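Borthorpe Textiles Adds 34 Patterns to Hevulia Table Linen Line

Washable tablecloths, runners and napkins go on sale to stores and online customers

BORTHORPE, February 7, 2021 - Borthorpe Textiles today announced an expansion of Hevulia, its line of printed table linens for everyday home use. The company is adding 34 patterns to the line, along with two new tablecloth shapes and a heavier grade of napkin. Orders from retail customers are being accepted now through the Borthorpe website and through stores that already carry Hevulia.

The new patterns fall into four groups: florals, stripes, checks and plain borders. Florals make up the largest group, and most of them are printed in one color on a white ground. Blue is the lead color, followed by green, rust and a soft gray. Stripes and checks are offered in the same colors so that napkins and runners from one group can be used with a cloth from another.

"Our customers told us they wanted patterns they could leave on the table all week," the company said in a statement. "They also asked for more sizes, and they asked for cloths that go in the washer with everything else. Those requests shaped most of what we did with this release."

All tablecloths in the expanded line are made from a cotton and polyester blend. They can be machine washed in warm water and tumble dried on low. The blend is the same one used in earlier Hevulia cloths, so pieces bought in past seasons will wash and wear at the same rate as the new ones. Hems are double stitched, and corners are mitered on all square and rectangular cloths.

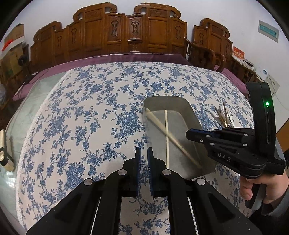
A dense floral and vine print in blue on a white tablecloth.

Borthorpe is adding an oval cloth and a long rectangular cloth to the round, square and standard rectangular shapes it already sells. The long cloth is meant for tables with one or two leaves in place. Both new shapes will be offered in 16 of the new patterns at first. The remaining patterns will be available in the three standard shapes.

The heavier napkin is sold in packs of four and packs of eight. It holds a fold better than the existing Hevulia napkin, which stays in the line at its current price. Runners are sold one to a pack.

Printing and cutting for the expanded line take place at the company's plant in Jukport. A second printing line was installed there last year, and the first cloths for this release were finished on it in the fall. Fabric is inspected before printing and again after hemming. Cloths with small print faults are sold as seconds at the plant store and are marked on the label.

Nseir, the design studio that drew the original Hevulia patterns, also worked on this release. Several of the floral prints began as ink drawings and were reworked as repeating patterns so that the print runs evenly to the hem on every size. The studio and the company have agreed to continue working together on seasonal patterns.

To help stores choose from the larger range, Borthorpe has put together a swatch book with a printed sample of each new pattern. The swatch book is free to existing accounts. New accounts can request one with a first order. The minimum opening order for stores is 24 pieces, which may be mixed across patterns, shapes and sizes. Reorders have no minimum.

The company has set aside 3,000 tablecloths for its online shop so that retail customers can order while stores are building up stock. Online orders ship from Jukport. Unused items in their original packaging can be returned for a refund, and a printed return label is included in each box. Seconds are final sale.

Patterns from the earlier Hevulia range will remain available, with the exception of two holiday prints that are being retired. Stores holding stock of those prints may continue to sell them. A further set of outdoor cloths with a wipe-clean finish is planned for June - details and order forms will be sent to accounts before then.

About Borthorpe Textiles

Borthorpe Textiles makes printed linens for the table and kitchen, including tablecloths, napkins, runners, dish towels and aprons. Its products are sold by independent home goods stores and through the company's own website. Hevulia is the company's line for everyday dining.

Media and trade inquiries

Requests for samples, pattern artwork and price lists may be sent through the press page on the Borthorpe website. Stores with an existing account should contact their sales office.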